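Rice Cooker Breakfasts: Your Questions

Can I really make breakfast in a rice cooker?

Yes, and I wish I'd started years ago! Porridge, congee, steel-cut oats, eggs steamed on top of the rice – it all works. I set mine going, go find my socks, and come back to something hot.

Do I need a fancy model?

Nope. A plain one with a lid that shuts properly will do nearly everything on this site. Mine has a few buttons on the front and I mostly press the same two.

How long do steel-cut oats take?

Some 40 minutes in my cooker. Yours may be quicker, so check early the first time and write down what you get.

Where should it live on the table?

Anywhere flat, with open space over the lid for the steam. Don't push it under a shelf (I have a wavy cupboard door to prove it).

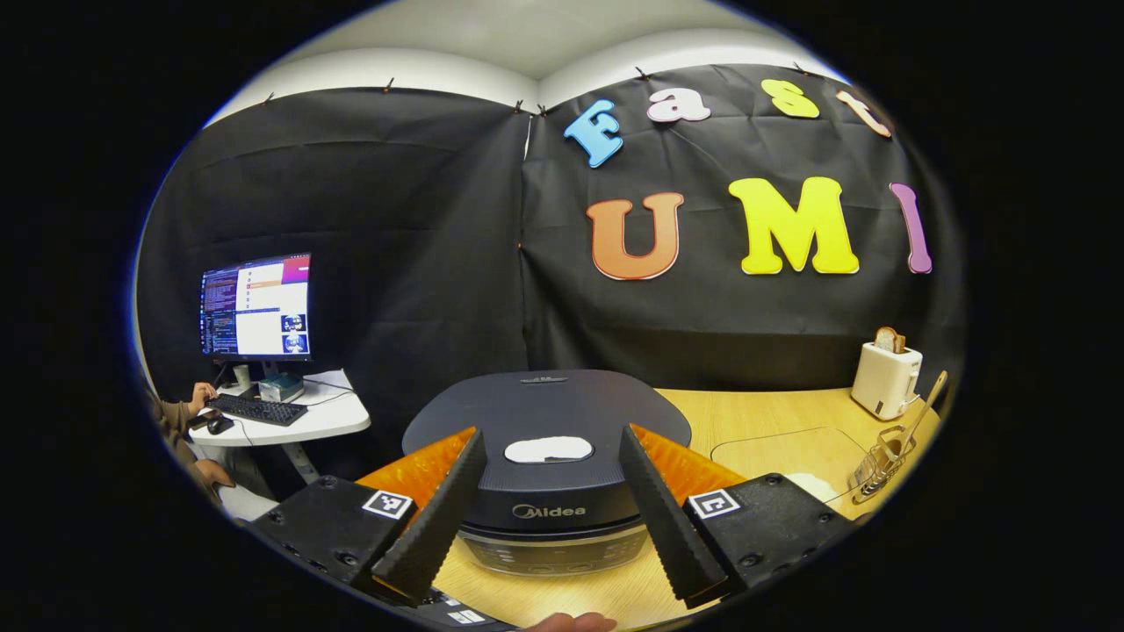
I also like having the toaster within reach, as toast dipped in soft congee is one of the great breakfasts – try it with scallions and a little chili oil. Keep both cords toward the wall and leave some air between the two.

Why does my porridge bubble over?

Usually too much in the pot. Fill it no more than halfway for anything milky, and rub a bit of butter around the inside just above the liquid. Jeptoo Gachanja wrote in with the butter tip and I've used it ever since.

Can I leave cooked rice on warm all night?

I don't. I scoop out the leftovers, get them into the fridge quickly, and fry them with an egg the next morning. So good!

What should I stir with?

Wood or silicone. Metal spoons scratch the coating, and then everything sticks.

Can I double the recipes?

Most of them, if your pot is big enough. The coconut porridge is the exception, so make that in 2 batches.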